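Folding Stripes: A Gallery
Posted July 20, 2026, by Marlene Beaulieu

I have never trusted folding advice. Most of it is written around plain white T-shirts, photographed by people who own drawers the size of a bathtub. The Ketari method, which my neighbor Ghislain MacPherson swears by, promises a shirt "flat as a letter" in 6 moves. I counted more than that before the sleeves were in.

Stripes are a fairer test. A solid color hides a crooked fold; a thin white line on navy tells on you right away. So this page sticks to navy with white stripes.
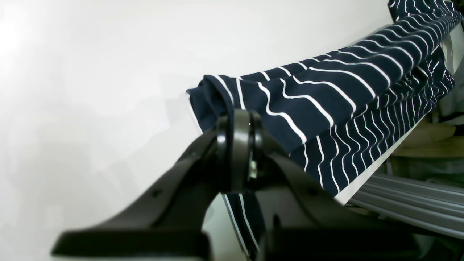
Navy with thin white stripes, like everything on this page.

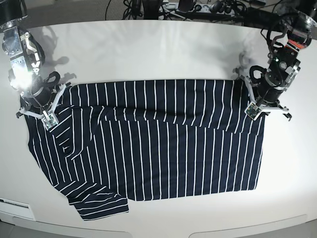
What I doubt most is the claim that the first fold sets up all the others. It may, on a stiff dress shirt. On anything with some give, the first fold drifts while you're busy with the second, and by the third you are patting things down and hoping. Ghislain says I rush. I say he irons first and doesn't count that as a move.

I tried the Dravinex folding board in February as well. It made tidy rectangles, all of them too wide for my shelf, and it took up more room than the shirts it was supposed to save. It went back in its box -- the box doesn't fit the closet either.

For what it's worth, my own rule is to line up the stripes at the side seam, let the collar do what it wants, and stop fussing once the thing stacks. Sleeves go in last. Long ones get one bend at the elbow, whatever the Ketari leaflet says about two.

Sweaters will get their own page when the weather turns.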